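Graltora: Folding Planner Gallery

Graltora is the planning software we write in Rodville for handling clothes. It takes wrist camera views, picks grasp points on the fabric and sends a path to the controller. Gopinath Pillai wrote the first planner in May, and the current version replans at 10 Hz.

Gray zip-up hoodie, laid out flat with the blue fingertips at the lower front, one of them beside the zipper. Drawstrings are labeled as their own class - the old model kept merging them with seams.

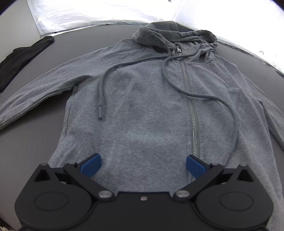
Does the planner need a full 3D model of the garment?
It works from a set of keypoints such as hood, cuffs and hem, plus a coarse depth map. A full cloth model was too slow for the control loop.

The training set for the keypoint model has 2000 labeled views. Bermúdez, our replay tool, steps through each one with the predicted grasp drawn on top - handy for finding bad labels. Logs are kept for 40 days.

Page updated December 23, 2020.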